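Mirlow block set
Updated 16 May 2025

Data card for our shop arm. Small, messy, usable.

What's in it
282 episodes, white table, black curtain. Orange block, green block, spotted or striped plush, sometimes a black pan. Gripper only, no suction. Split names are Hervieu (train) and Linau (test) - dont mix them. 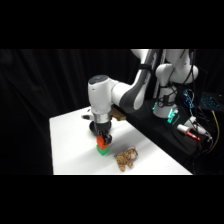
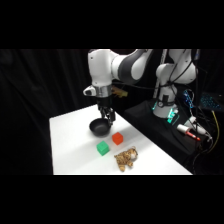
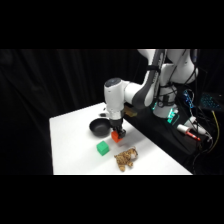

Layout
One folder per episode, 8 files each. Joint log is plain CSV.

Known issues
- Clock drift up to 400 ms in the oldest folders
- Some lables missing, fix planned for August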